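Gijs Verschueren
Gripper notes, thread. Two arms, one wastebasket, a lot of feelings.

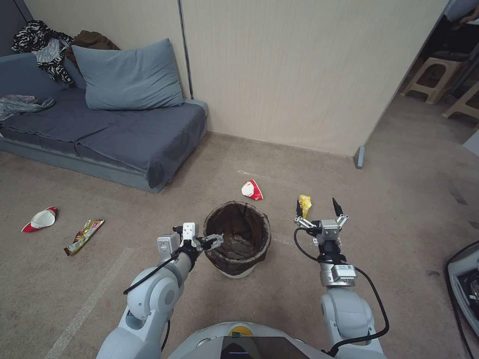 Trash pickup, four pieces down, bin still to be fed.

14 replies · 10 shares

1/ Spent November swapping fingertips and controllers on a two-armed robot so it can do a chore my nephew does for a dollar. The chore is litter off a carpet. My nephew is winning on price.

2/ The contenders: the Flutuline fingertips (slender, dark, a bit smug) against the Bivska ones (wider, rubbery, look like doorstops). Same parallel jaw, same carpet, same trash. 200 picks for each set.

3/ Crushed paper cups should be easy. They're big, they're red and white, the camera finds them from across the room. But a flattened cup has one good side to grab and it's usually the side facing the floor.

4/ Flutuline on cups: 111 good picks out of 200, counting only the ones that ended in the bin. I had a much nicer number before I added that rule.

5/ Snack wrappers are worse. Foil throws light all over the place and the depth reading goes to mush. The gripper comes down with total confidence on a spot two inches from the wrapper, closes, and carries a handful of air to the wastebasket. Very gently, too.

6/ Bivska on cups: 106. So five behind, after I'd told everyone at lunch that the doorstops would walk it. Lunch remembers.

7/ On wrappers the doorstops do better, though I don't trust my tally enough to post it. They sort of mash the thing into the carpet until it gives up. Slender tips poke a wrapper and it scoots.

8/ Controllers. Stock Odoi drives the fingers by position: go to this width, stop. Fine for a block. With a crumpled wrapper it stops at the width it was told, wrapper still on the floor, and reports success.

9/ Wedura closes until it feels something push back. Slower, and it whines when you set the force low. It also knows when it's holding nothing -- which puts it ahead of Odoi and a few people I've worked for.

10/ Things that cost me more time than any gripper: cables. Every move that brings the wrist in over the bin also swings a loop of cable, and the loop has opinions. If you're comparing hardware, tie down your cables BEFORE you start logging. I did it after.

11/ Also the bag. Fold it well down over the rim or a finger will catch it and lift the liner out along with the cup. One whole afternoon of that.

12/ Where I've landed for now: slender tips, Wedura, force set low, approach wrappers from the side. Next up is the same test with the room lights off, where I expect to lose to the nephew again.

Print this thread | E-mail this thread

Contact · © Gijs Verschueren · Back to top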